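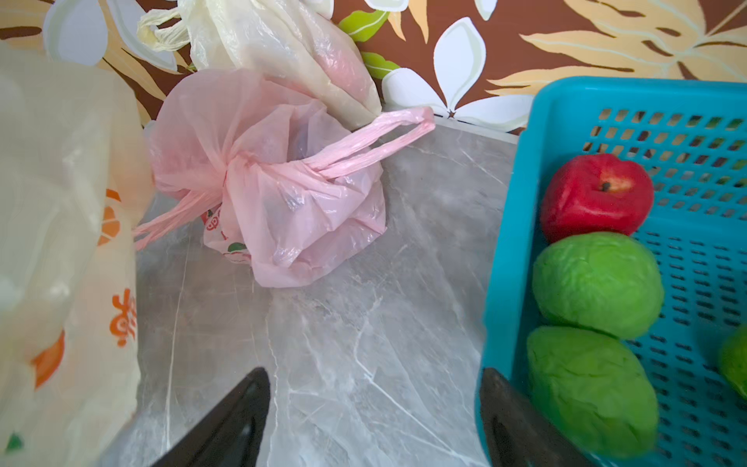 Grey marbled countertop against leaf-patterned wallpaper.

Fellonside tenants' contents cover: progress to August 5, 2021

We have spent 6 months of the grant and I would not call the take-up good. Of 70 households approached, 22 asked for a quote and 2 bought a policy. Gravia puts this down to the summer. I doubt it, as June was our best month.

The excess is still too high for most tenants, and the wording on escape of water is hard to follow. Gravia promised a plainer version in June. We are still waiting.
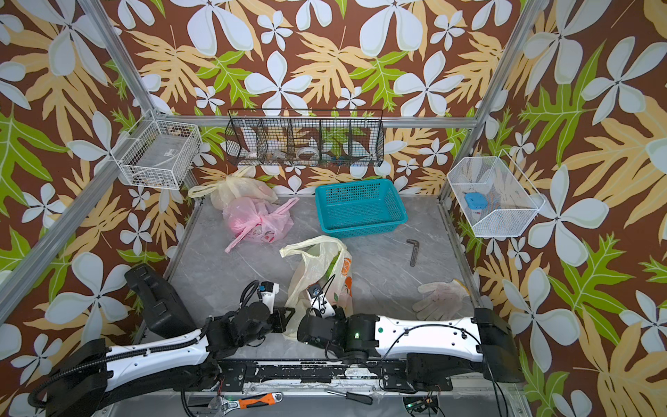
Wire mesh storage on the back and left walls.

Brirnuvmont want to move to phase two. I would hold the next payment until the excess is settled. The Türkmen translation of the leaflet is done but unprinted, pending the new wording.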